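Speaker notes - Flumoritz kitchen pack, trial and review
Slot: after the coffee break. Keep to time, questions at the end.

Slide 1 - title

Say hello, say who I am. Nattawut Onsri did most of the set-up work and will take the technical questions with me.

We've had the Flumoritz kitchen pack on trial since April. It is a set of simulated rooms and household objects, sold as a yearly licence, and you drop your own arm model into it. I'm going to say what we got, what we liked, what we didn't, and whether we'd pay for it again. We paid the normal price and the supplier hasn't seen these notes.

Slide 2 - why we looked at it

Our own test kitchen is one bench and a sink. Resetting it by hand between runs takes longer than the runs do. We wanted to try many layouts before we touched the real bench, and we wanted them to be untidy in the way a real worktop is untidy.

We compared two packs. The other was Grornon, which is cheaper and has simpler rooms. I'll come back to Grornon on slide 7.

Slide 3 - what's in the licence

Read these out, don't dwell:
600 objects, most of them kitchen and household.
60 room layouts, with walls, floors and furniture you can swap.
A task editor called Hitska, which comes in the same download.
Email support, office hours only.

Point out that Hitska will not run on its own. We asked, because another team wanted just the editor. The answer was no.

Slide 4 - the wrist view

Most of our work is done from a camera on the wrist, so the close view matters to us more than the room view. Pause here and let people look before talking.

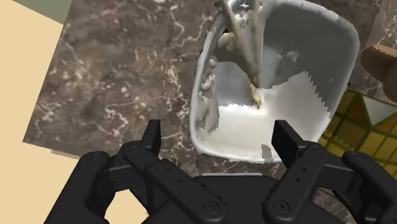
The first thing we check in any pack is how it behaves when the fingers get near the rim of a container. Thin walls are where simulators tend to go wrong. A finger passes through, or the container jumps. Our test is simple: approach, touch the lip, back off, repeat. We ran it 900 times with a mix of containers. Seven of those runs ended with the container somewhere it shouldn't have been. We can live with that, and every one was at the fastest approach speed.

Shadows are weaker. Inside deep containers the edge between light and dark can come out jagged. If you train on colour pictures you will want to know this. There is a setting that softens it, but it slows everything down and we left it off in the end.

Stone and tile surfaces are good. The veining varies enough that our detector didn't simply learn the worktop, which it had done with our previous set-up.

Slide 5 - the room view

This is the fixed camera. We use it for checking runs afterwards and for showing visitors what the arm is doing. Mention that the arm model is one we brought in ourselves and that it took Nattawut an afternoon. The import guide skips a step on joint limits - he has written it up and I can send it round.
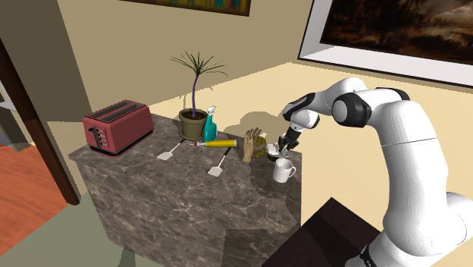
Room view from the Flumoritz trial: arm over the marble counter, small object held near the white mug.

Talk about clutter. You tell Hitska which kinds of object you want on a surface and how close together they may sit, and it places them. It does not try to be sensible. You can get a toaster, spatulas and a wooden hand on the same worktop, and for our purposes that's fine. If you need a kitchen laid out as a cook would lay it out, you'll be placing things yourself.

Small objects among larger ones are the hard part for us, and the pack gives us plenty of those.

Slide 6 - what annoyed us

The object names. Some are plain words and some are codes, and search only looks at the start of the name. We keep our own list in a spreadsheet.

Updates replace your edited rooms unless you've saved them under a new name. We lost a morning to this. Save under a new name.

Support were polite and usually answered the next day. One question about friction values was never answered.

Slide 7 - compared with Grornon

Grornon loads faster and its names are tidy. Its containers failed our rim test far more often, and we stopped the test early. For work on open floors or shelving I'd look at it again. For worktops, no.

Slide 8 - would we renew

Yes, for one more year, on one machine. The Lockyer bench project needs it until the real bench is rebuilt. After that we'll see what the price is.

If asked about real-world results: we have not moved enough runs to the real arm to say. Don't guess. Offer to come back with it.

Leave the contact slide up. Nattawut has the import notes on his laptop for anyone who wants them.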